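Plendine Stone and Mirror Cleaner - 794 ml refill and trigger bottle

Reviewed by Delia Cârstea

Bought in June to replace two separate products, a glass spray and a pH-neutral stone soap. The label claims one liquid for both surfaces. I have used it daily on a marble vanity top, the backsplash and the wall mirror over it.

Format. The refill pouch holds 794 ml and the trigger bottle 619 ml, so one pouch fills the bottle with a little left over. The pouch spout is narrow and pours cleanly. The trigger has two settings, mist and jet. Jet is too coarse for glass.

Dosing. Two sprays on a folded microfibre cloth do a mirror of ordinary width. Sprayed directly on the glass, the liquid runs to the lower edge and sits against the frame. On a gilded frame this should be avoided - the label says nothing on the point, but Anca Pîrvu, who regilds frames, advised me to keep all cleaners off the finish and dust it with a soft brush.

Glass. Toothpaste spots come off in one pass. Some haze remains if the cloth is damp, and a second dry cloth removes it. Slightly slower than the Ploker glass spray I used before.

Stone. No dulling of the polish after 233 days. I checked with a torch held low across the surface near the basin, where any etching would show first. Dried soap needs a minute's contact time.

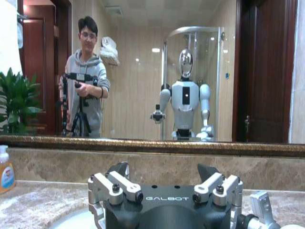 Mottled marble in tan and brown hides residue well, so run a dry hand over the counter after wiping. If it drags, too much product was used. The ring left under a soap dispenser is the usual place to miss.

Smell. Faint, slightly like pear, gone in a few minutes.

Faults. The trigger began to leak at the collar in the third month. Trastis, the shop, sent a new one without argument. The dosing marks on the bottle are printed in pale grey and are hard to read.

Four out of five. One mark off for the trigger.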